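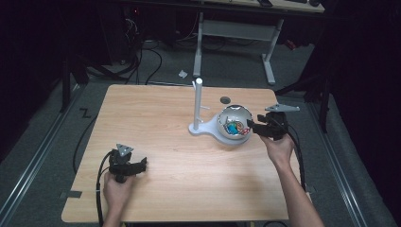 4. The open afternoon at Wollbridge

Print this page | E-mail this article

4.1 Set-up and visitors

The demonstration ran for a single afternoon in July, doors at two, last turn just before six. It was the first time the hand-held grippers had been used by people outside the Plurnora group. Visitors came through the side door, were given a short talk by Ehab El Khatib, then queued. We had planned for slots of ten minutes. Did not hold. By three o'clock the slots had been dropped and people simply took their turn when the table was free, which suited the families better and suited our logging much worse.

Each turn went the same way. The visitor took one gripper in each hand, closed and opened both a few times, then tried whichever task was laid out. No practice round beyond that. A turn was capped at 90 seconds, after which the task was stopped wherever it had got to and the table was reset. Visitors could rejoin the queue, and several did, more than once. We did not stop them.

In total 30 visitors agreed to have their turns recorded. Others had a go without recording and are left out of everything below. Ages were not taken. We regret this now, as the younger visitors seemed to grip in a quite different way from the adults and we have nothing to back that up with except our notes.

4.2 Tasks

Tasks were drawn from the household set described in Section 3, cut down to those that fit on the small table and could be put back quickly. Bowl tasks (lift, shift, tip out), peg tasks (hang something on the stand, take it off again) and the key task. The cups were left out after the first hour because of resets taking too long.

The key task is the one people remembered. Ask a visitor to pick up keys with their fingers and they do it without looking. Give them two sets of jaws and they slow right down, lean in, and start talking to themselves. The bunch was put down in front of the bowl with the tags lying however they fell. We told visitors nothing about where to take hold. Most went for a tag first, on the grounds that tags are bigger and brighter, and then found that the weight of the bunch swung it round in the jaws. On a second turn the same people tended to go for the metal.

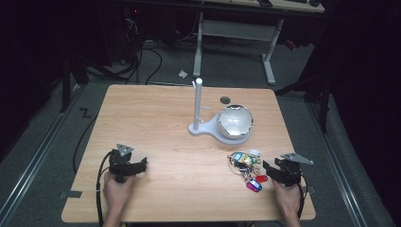

Figure 3. The key task, both grippers in hand. Bowl and single-peg side of the stand towards the middle of the table, keys in front.

Our measure of success was kept simple on purpose: was the object where it had been asked for when the turn ended. A second person marked each turn from the recording later on, without seeing the first set of marks. Where the two marks differed the turn was watched again and settled by talking it over. Dropped objects were not counted as failures if the visitor got them back in time. Grímsdóttir's earlier scheme would of counted them, so our scores should not be set beside those.

4.3 What visitors did with the second hand

We had expected the left gripper to be used for holding things steady. In the bowl tasks it was – one gripper at the rim, the other doing the work. In the peg tasks much less so. Visitors parked the left gripper beside the stand and did the whole thing with the right, even when the stand began to turn under the load. When El Khatib suggested steadying the base, the usual reply was that they had forgotten they were holding anything in that hand.

This matters for the training data. A policy trained on these turns would learn that the left arm mostly waits. In the lab recordings, made by people who know the tools well, the two hands share the job far more evenly. Mixing the sets without some kind of weighting is probably a mistake. We come back to it in Section 6.

The cables were a second point. Visitors were careful of them, more careful than we are, and some kept their elbows tucked in to avoid pulling. Several asked whether the tools could be made without. A fair question and one we have put to Ginero, who build the housings. 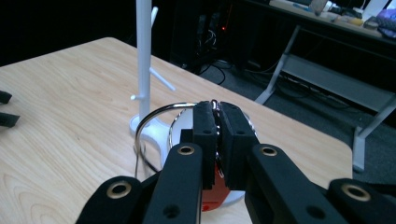
This page was last changed in July.

4.4 Thin metal parts

Thin metal was the hardest thing to hold, for visitors and for us. The foam pads are forgiving on anything with a bit of bulk. With a narrow ring, the pads meet around it and the metal sits in the seam, so that from the side there is little to see except a line of shine. Fine for holding. Bad for knowing how the ring is turned, as a hoop clamped at one point is free to tilt, and the person holding the tool gets almost no feel for this through the linkage.

Experienced users get round it by pinching and then looking at the loop, not at the pads. Visitors looked at the pads. They also squeezed harder when unsure, and with this foam that makes matters worse, the pad surface bulges and pushes the ring along. We tried telling later visitors to ease off. Some improvement, though the later visitors had also been watching the queue ahead of them for a good while and the two effects can not be pulled apart.

Harder pads were suggested by more than one visitor. We did test these before the open afternoon; they hold rings well and let go of almost everything else.

4.5 Use of the recordings

The visitor turns were added to the lab set, giving 1011 recordings in all. They are marked as a seperate group so that others can leave them out. No faces were kept. Sound was removed before storage, a pity in some ways, the running commentary from the queue having been more useful to us than the comment cards.

Print this page | E-mail this article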